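February, bench notes, job 2522 (Fonville, second-floor bathroom stack)

Carried over from the last entry: the complaint is noise from the plastic drain stack where it passes behind the bedroom wall. The owner describes two separate sounds and I think they have separate causes. One is the rush of water after a flush, which starts at once and ends in a few seconds. The other is a series of ticks, starting a little after a shower or a load of hot laundry and going on well after the water has stopped.

The ticks are thermal. Plastic pipe grows a lot more than cast iron for the same change in temperature, and if a clamp or a framing member grips it, the pipe sticks, stores up the strain, then slips. Each slip is a tick. Wrapping the pipe does very little for this. The sound goes into the stud through the contact point and the drywall acts as the speaker.

The rush is airborne and comes off the pipe wall, worst at the bottom bend where the falling water lands. Wrapping does help there, provided there is some mass in the wrap. Foam alone takes off a bit of the hiss and leaves the low end where it was. 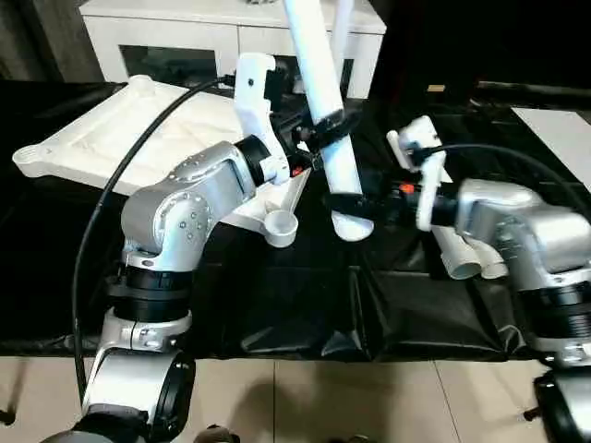

White plastic pipe held close to upright, black cloth on the table.

Tick test, straight length of 182 cm, hung from a top clamp with one guide below. Hot water down the inside from the kettle rig, left to drain, then listened with the contact mic on the stud.

- Guide tight, bare pipe against metal: ticks on heating and again on cooling. Cooling ticks are fewer and louder.
- Guide tight, felt strip under the metal: fewer ticks, softer. Felt creeps out of the guide after several cycles and would need a stop of some kind.
- Guide backed off until the pipe turns by hand: no ticks on heating. A single one on cooling, which I traced to the top clamp.
- Pipe touching the edge of a drilled hole in a stud offcut: worst of all. Irregular, sharp, easily heard across the shop with the fan running.

The last case is the one I expect to find at Fonville. The plumber's photos show holes drilled close to pipe size, with no sleeve. Opening the hole up by one bit size and slipping in a plastic liner got rid of the noise on the bench. Greasing the contact also got rid of it, for one afternoon. Not a fix.

Note on the clamp spacing: do not loosen everything. The stack needs one fixed point per floor to carry its weight and the rest should be guides. If every clamp is loose, the load ends up on the bottom fitting, and then there is a leak to deal with as well as a noise.

Rush test is less tidy. Ran the bucket dump into the top of the bend piece and took levels on the far side of a drywall panel. Bare bend as reference. Foam sleeve: small change, all of it at the high end. Lella sheet (the heavy limp one) wrapped straight on the pipe: better, though some of the gain goes when the sheet is pulled tight. Foam under, Lella over, seam taped full length: best of the set. Any gap in the seam shows up right away in the reading. The Brastach wrap was on back order, so no result for it and I am leaving that row blank.

Background in the shop was 70 Hz hum from the compressor line plus whatever the road was doing. Treat the low-frequency numbers with suspicion until they are repeated with the compressor off.
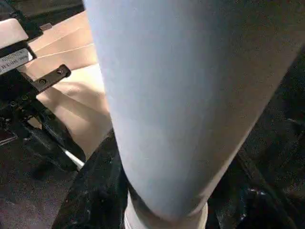 Kevin Nina thinks the wrap is being asked to do too much. In his view the bottom bend should be changed first, from one tight elbow to two shallow ones with a short straight piece between, and the sleeve should go on only after that has been measured. He also wants the wrap stopped short of the clamps, so that nobody ends up clamping over it and tightening the guides again without noticing.

Agreed on the clamps. On the bend I would like to see the depth of the ceiling void before promising anything; the two-elbow version needs more height and there may be a duct in the way. Asked Fonville for a measurement.

To do:

- Repeat rush test, compressor off, same bucket, same fill line
- Make up the two-elbow bend and run it bare
- Liner in the stud hole, 2 days of hot/cold cycling, check for wear
- Chase Brastach on the back order
- Move the contact mic lead, it picks up the fan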